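How to check and change your cabin air filter

I put this job off for years, and I'm a bit embarrassed by how easy it is. If your car's vents smell like an old gym bag, or the fan roars away on high and hardly any air comes out, the cabin filter is the first place to look. It catches dust, pollen and leaf bits before they get to you. Mine came out looking like the inside of a bird's nest.

What you'll need

A new filter to suit your car, a torch, a vacuum with a narrow nozzle, and maybe a small Phillips screwdriver. I use the Henell charcoal ones, but a plain paper filter does the job too. Write down the make, model and year before you order anything, and measure the old filter if you can get at it. My little Girnora hatch takes a different size depending on which half of the year it was built, and I found that out the expensive way.

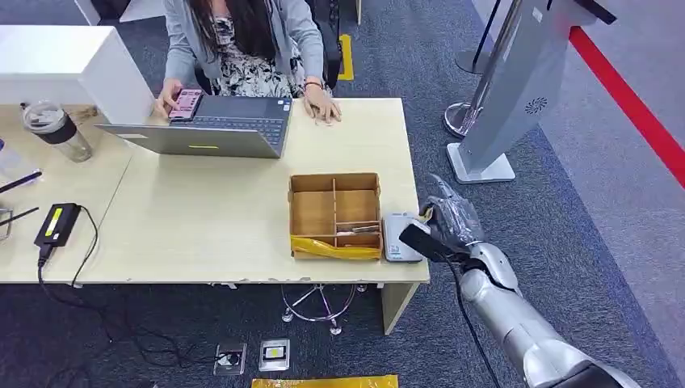 It's also worth looking up where the filter lives. In most cars it's behind the glovebox. In some it's under the bonnet, tucked beneath the plastic panel at the base of the windscreen, and in a few it's down beside the centre console near the passenger's left knee (horrible spot, bring a cushion). The owner's manual will usually tell you, somewhere near the back.

Step 1: Empty the glovebox

All of it. Switch the car off, take the key out, and slide the passenger seat right back so you've got room to kneel. I allow 60 minutes for a first go, though you'll probably be done well before that.

Step 2: Drop the glovebox

Look for a little damper arm on one side. It's the thing that makes the door open slowly. Unclip it gently — mine slides off a peg if I push it toward the back of the car. Then squeeze both sides of the glovebox inward until the stops clear the dash, and let it swing all the way down. If yours is held in with screws, pop them in a cup as you go.

Go easy on the plastic if it's cold out. I do mine in August, when the mornings are still chilly here, and I run the heater for a few minutes beforehand so the clips have a bit of give.

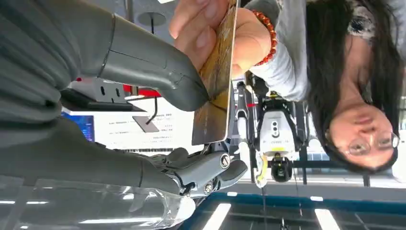 Po-yen Man wrote in to add that on the older Fonseca wagons there's a hidden screw up behind the latch, and if you miss it you'll crack the trim: "I pulled and pulled and then heard a very sad noise. Feel around up there with your finger before you force anything."

Good tip, thank you! Same goes for any car, really. If it won't move with a light squeeze, stop and look for another fastener.

Step 3: Pull the old filter out

You should now see a narrow rectangular cover with a tab at one or both ends. Press the tabs, lift the cover off, and slide the filter straight toward you. Keep it level, or you'll tip a year's worth of crud down into the fan. Before it leaves the slot, check which way the airflow arrow on the edge is pointing and take note of it.

Shine the torch in and vacuum up any loose leaves. Don't poke the nozzle in too far. 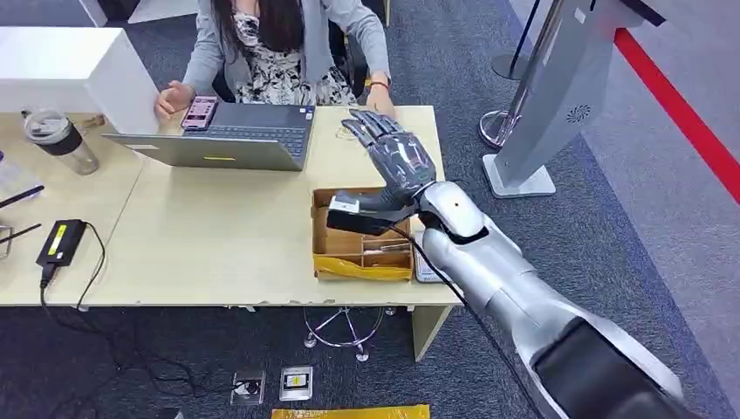

At the desk, laptop open.

Step 4: Fit the new one

Match the arrow to the way the old one went. If the old one had no arrow, or you suspect the last person put it in backwards, check the manual for the airflow direction. The filter should slide in with light pressure and sit flat. If it buckles, take it out and start again, or check that you've been sent the right size. Click the cover back on, swing the glovebox up past its stops, and hook the damper arm back onto its peg.

Start the car and run the fan through every speed. A ticking or fluttering noise usually means a leaf has got into the blower or the cover isn't seated properly.
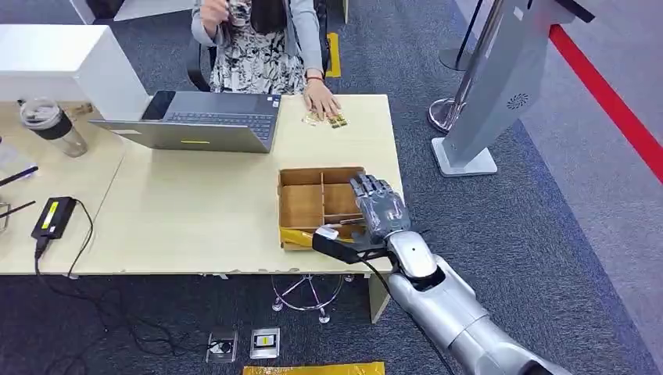 How often should you do it? I go by once a year, and sooner if I've been driving a lot of gravel. Check your service schedule too, as some cars want it done more often. Sandrine Tessier parks under a gum tree all day and changes hers twice a year, and she still gets leaves in there.

One last thing on smells. If the new filter's in and the vents still pong after a week, the damp is probably further in, around the evaporator. Try switching the air con off and leaving the fan going for the last 9 minutes of your drive home, so everything gets a chance to dry out. If that doesn't shift it, get someone to look at the drain tube, especially if the passenger carpet feels wet.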